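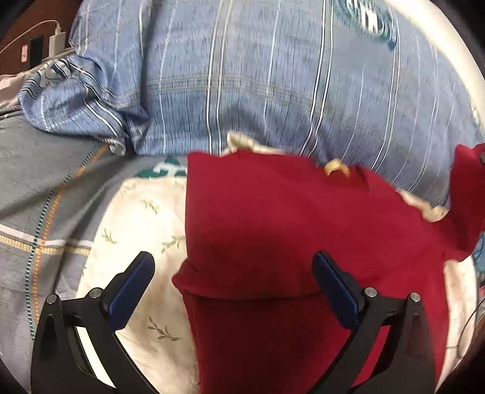
Ticket: Pluvano stove sputters and goes out on simmer
Opened by: Nayeli Jaramillo
Status: Solved

Nayeli Jaramillo, 2nd January
Hi all! I love this little stove and I've cooked on it all over, but it has started acting up. Full flame is fine. When I turn it down to simmer, it coughs for a bit and dies. It happened at camp at 2,000 feet and again on my back porch, so I don't think it's altitude. The canister is a fresh Zavotent. I was trying to rehydrate lentil chili, and let me tell you, crunchy lentils are a sad dinner after 13 miles.

Lovely Gatchalian, support
Hi Nayeli! Lentil chili is a great trail meal, so let's get you back to it. Please try these in order:
1. Let the stove cool, close the valve and unscrew the canister outdoors.
2. Look at the rubber ring in the connector for cracks or grit.
3. Lift off the burner cap and tap out any dried food.
4. Put it back together and run it on high for a minute, then turn down slowly.

Nayeli Jaramillo
Ring looks perfect. There was a crust of old oatmeal under the cap (oops!) and I got most of it out. Simmer now lasts longer, but it still quits before the 20 minutes my chili needs.

Lovely Gatchalian, support
Good progress! Try soaking just the cap in warm water with a drop of dish soap, then go over the holes with a soft toothbrush — no pins or wire, please. Dry it overnight before you light it.

Nayeli Jaramillo
It works!! Steady low flame the whole 20 minutes, and the lentils were soft all the way through. I'm already planning meals for April.

Lovely Gatchalian, support
Wonderful news! Closing this one. Reply here if it comes back and the ticket will reopen.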